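Ticket 883 — Basketball goes soft overnight, pump won't seat properly
Opened by: me (equipment cupboard, Sketbridge after-school club)
Status: closed, with a bit of moaning
Kit: one teal kids' basketball with rockets on it, one Plostari hand pump, needle adaptors from the drawer

Opening this on the club board so there's one place for it, as I've now answered the same question in the corridor more times than I'd like. The teal basketball keeps going soft. It was fine before half term in May, then it started coming out of the cupboard with no bounce in it. Pump it up, lovely, everyone plays, put it away, and by the next session it's a sad pudding again.

What I know so far. It's the only ball doing it. The two orange ones live on the same shelf and they're fine, so I don't think it's the cold in the cupboard (my first theory, and I was quite proud of it). It does hold air for a whole session. I've had it out for 90 minutes of fairly rough play and it still bounced well enough at the end for the little ones to lose it over the fence.

First update

Looked it over for anything obvious. I went round the seams with my thumb and a torch, slowly, because a split seam is what I was dreading. Nothing lifting that I could feel. The pebbled surface has worn a bit smooth in one patch but that's just the playground, it's rough tarmac out there and it eats everything. No thorns, no staples. I did find a bit of dried chewing gum, which I've dealt with, and thank you very much whoever that was.

Then I did the spit test on the valve. For anyone who hasn't done this: pump the ball up firm, put a blob of spit or soapy water over the valve hole and watch it for a minute. If it bubbles, the valve's leaking. Mine didn't bubble. I watched it for what felt like a week. Not a thing.

So I pumped it up hard, put it on the shelf and went home feeling clever. Next day, soft.

Second update

Right, bath time. I took it home and pushed it under in the washing-up bowl, which is harder than it sounds, a full ball really does not want to go under water and I got most of it down my front. Bowl too small as well. Moved to the actual bath and turned the ball round a bit at a time, holding each part under and waiting.

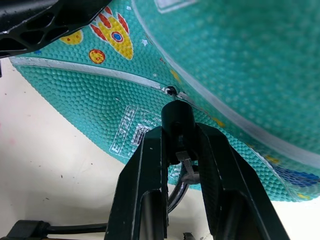

Nothing from the seams at all, which I was very pleased about, because there's not much you can do for a seam at home. The valve was quiet too, for ages, and I nearly gave up and had my tea. Then I leaned on the ball with my elbow to get a better grip and one tiny bubble came up out of the valve. Leaned again — another one. Left it alone, nothing. Leaned, bubble.

So it is the valve, but only when something is pressing on the ball. And guess what it sits underneath in the cupboard? The bag of cricket stuff. The big heavy one. So it's been spending every night with a bag of bats on its head, quietly letting its air out.

Third update

Moved the cricket bag to the floor. Ball went back on the shelf by itself with nothing on top. It was better the next session but still a bit softer than I'd left it, so the bag was making it worse and wasn't the whole story.

I had a good look at the pump next. The Plostari one is all right as pumps go but the needle that came with it has a tiny burr near the tip. You can't really see it, you have to run it across your fingernail. I think we've been scratching the inside of the valve every time we topped it up, and then of course it leaked more, so we topped it up more. I also know for a fact that people have been shoving the needle in dry. I've done it myself when there's a queue of seven year olds shouting at me.

I've binned the needle. There's a packet of new ones from Chukwu in the drawer, the shop on the corner by the bus stop, and they're much smoother.

Fourth update

Drops of valve oil. You can use glycerine from the chemist, and that's what I did, as I had some left over from a very bad attempt at icing. Two drops on the needle, in it goes gently with a little twist, out again, in again, then leave the ball sitting valve side up for an hour so it can soak down. Pumped it to firm, not rock hard. I drop it from shoulder height and if it comes back to my waist or a bit over I stop there. The kids like it harder but their fingers don't.

19 July 2021. Checked it first thing and it was still firm! Checked again after the weekend gap and it had gone down a touch, the sort of amount any ball does. I'm calling that mended.

Replies to things people have asked me underneath this

Could we just buy a new one? We could, and if the valve goes again we will, but the rocket ball is the one they all fight over and I'm not going to be the person who puts it in the bin. The Pistska catalogue has plain ones if it comes to that.

Can I use the bike pump? Yes, with a new needle screwed on, but go slowly, it puts a lot more in per push than the hand pump does.

Is it all right to leave it outside in the net? Please don't. Sun all afternoon and then a cold night isn't good for it, and the net's got a hole in it anyway (separate ticket, number 61, still open, still waiting for string).

What I'd like from everybody: wet the needle before it goes in, push it straight and not at an angle, and keep the cricket bag on the floor. The glycerine is in the first aid drawer, left hand side, with a label on it. Closing this one now. If it goes soft again, write it underneath here with how long it had been since the last pump and I'll reopen it.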